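Collaborative Manipulation Laboratory
Handout 4: Safe practice at the tabletop cell

Read before the second lab session. Bring the signed checklist page with you. Section references are to the course binder kept at the Gruvside bench.

4.1 Scope

These notes cover a single articulated arm mounted at a table, fitted with an electric gripper, handling light objects such as produce, packaging and small household goods. They do not cover mobile bases, welding, or any cell with a payload above the rated limit of the arm. Students working on the Kerov line follow Handout 6 instead.

The notes are a local summary. Where they differ from a published standard or the manufacturer's manual, the stricter requirement applies until the instructor has ruled on it.

4.2 Terms

Maximum space: the volume that the moving parts of the robot can reach, plus the volume swept by the gripper and whatever it holds.

Restricted space: the part of the maximum space left after limiting devices or software limits are applied.

Operating space: the part of the restricted space used by the current program.

Safeguarded space: the space bounded by the protective measures. In an open tabletop cell there may be no physical boundary on one or more sides. The boundary is then defined by the risk assessment and marked on the floor.

Protective stop: a stop triggered by a safeguard. Motion may resume once the cause has been removed and the restart condition is met.

Emergency stop: a stop triggered by a person, by hand. It must be reset by hand at the device, and the reset alone must not start motion.

Students often confuse the last two. An emergency stop is a complementary measure. It does not replace a safeguard, and a risk assessment that lists it as the only measure against a hazard will be returned.

4.3 Risk assessment

The basic reference is ISO 12100, which gives the general method. ISO 10218 applies to industrial robots (part 1 for the robot, part 2 for the integrated application), and ISO/TS 15066 gives guidance on collaborative operation. Copies may be read in the library but not copied.

The order of work is as follows.

Define the limits of the application. State the tasks, the people, the tools and the objects. "Picking vegetables from a bin" is not enough. State who loads the bin, from which side, and whether the arm is powered at the time.

Identify the hazards for each task. Include setup, teaching, cleaning and fault recovery. Most reports submitted last September covered normal running only and lost marks for it.

Estimate the risk using severity, exposure and the possibility of avoidance. Use the binder form.

Reduce the risk in the fixed order: design, then safeguards, then information for use. A warning label is information for use. It comes last.

Estimate again and record what remains.

A robot described as collaborative is not safe by that description. The application is assessed, and the application includes the gripper and the object. An arm within its force limit can still injure a hand with a sharp tool, and a soft object in the fingers may hide a hard edge behind it.

4.4 Gripper and workpiece

Grip force is set to the lowest value that holds the object through the fastest motion in the program. For soft produce this value is found by trial, starting low. Do not start from the value left by the previous group.

Loss of power must not create a hazard. Find out whether your gripper holds, opens or goes slack when power is removed, and write the answer on the checklist. The answer differs between models in the lab. A dropped leaf is a cleaning problem – a dropped jar is a hazard, and the assessment must treat them differently.

Fingertips are inspected before each session for cracks, loose pads and residue. After food handling they are wiped with the cleaner supplied. Other solvents attack the pads.

Check the gripper coupling by hand with the arm stopped. If it moves, do not run the cell.

4.5 Speed and manual operation

In manual reduced-speed mode, the speed of the tool center point does not exceed 250 mm/s. The enabling device is held by the person nearest the hazard. It is never taped, wedged or passed to another person while the arm is moving.

First runs of any new or changed program are made in this mode, one step at a time where the controller permits. A program counts as changed if any waypoint, payload value, tool offset or grip force has been edited.

Payload and center of mass are entered before the first motion. Wrong values upset collision detection, which then trips without cause or fails to trip in time. Desta Tesfamariam will demonstrate both cases at the start of the session.

4.6 Table layout

Keep the work surface clear of everything that is not part of the task. Tools, phones and drink containers stay on the side bench. Coverings are fixed at the edge so that they cannot lift or be dragged by the fingers. A seam in the covering should not run under a pick or place point.

Bins are placed so that the gripper body, and not only the fingertips, clears the rim at every waypoint. The usual error is to teach a good grasp point and forget the width of the housing at a tilted approach. Approach and retreat points are taught above the rim, with lateral motion only at that height.

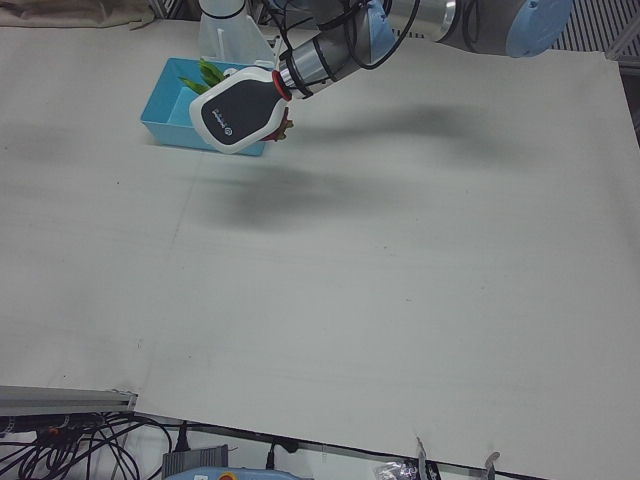 Leave a gap between each bin and any fixed structure near it, such as a stand or a bracket. A hand can be trapped between a moving gripper and a fixed part even at low speed. If the gap cannot be made large enough, the program must keep the arm out of it by a software plane, and the plane is tested before use.

Arm cables are routed with enough slack for the full wrist rotation used in the program and no more. Run the wrist to both limits of the task and watch the loops. Cables must not catch on the joints, on a stand or on the table edge. Cables below the table are kept off the walkway.

4.7 Emergency stop

The device is a red actuator on a yellow background and is reachable from every position where a person works at the cell. If two people work at the table, both must be able to reach one without leaning over the operating space.

Test it at the start of each session with the arm moving slowly. Confirm that motion ceases, that releasing the actuator does not restart it, and that a separate, deliberate action is needed to resume. Record the test in the log with your initials. A session without an entry is treated as an untested session.

4.8 Fault recovery

Stop the arm before reaching for a jammed or dropped object. Pausing the program is not sufficient, as some programs resume on a sensor input. Use a protective stop that you control, or the emergency stop.

If the object is trapped in the fingers, support it, then release the grip from the pendant. Do not pull. After recovery, return to the home position in manual reduced-speed mode and check that the tool offset is still valid.

Report any contact between the arm and a person, however light. Reports go to Hélène Desjardins on the Plerkley form, form 2467, before the end of the session. No marks are deducted for reporting.

4.9 Exercise for the session

Work in groups of 2. Each group prepares an assessment for a pick-and-place task with mixed vegetables and one bin, covering loading, running, cleaning and one fault of your choice. Some 20 minutes are allowed for the written part. The arm stays unpowered until the instructor has initialed the form.

Reading for next time: binder section 5, guarding and separation distance.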